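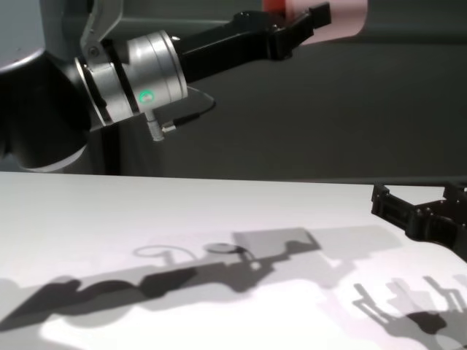 Fig. 1. Wrist, status light and cable.

Course Notes > Gripper Lab > Unit 7

Welcome back, everybody! Before you try out the two arms, spend a little time on the wrist, and follow the cable with your eyes (Siham Radwan will ask you about slack, she always does).

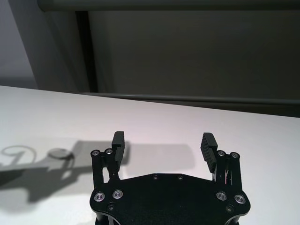
Fig. 2. Gripper open, pads apart.

The ridges on the pads are what we're comparing this unit, so please write down which pads you have on before you close on anything at all. Run 30 closes per set and keep your notes in the Lustora folder.

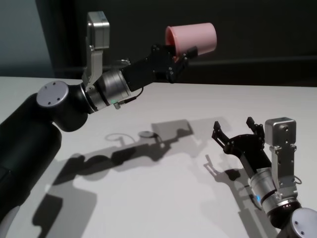

Fig. 3. Cup held on its side, second gripper open.

A cup that tapers is a lovely test, I think, and a bit of a mean one! Try the narrow end first, then the wide end, and bring your numbers to Ha-neul Seo in room 111.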